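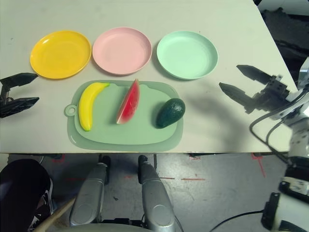
Figure 3. Plate-sorting task: three toy fruits on a cutting board, three plates behind it.

4.2 Putting food on plates

Clearing a cutting board is a small kitchen chore, but it combines grasping odd shapes with placing them inside a rim. We ran 156 trials with the Gelisari policy and scored a trial as complete only when each fruit lay on its own plate. It completed 47. Most failures came at release – the avocado often rolled against the rim. The wrist view was used to check each placement.
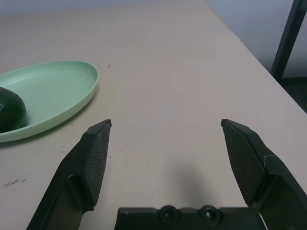 Tuva Nygård, commenting on a draft, objected that a toy avocado says little about a ripe one, and asked for trials with real fruit. We have not run these yet.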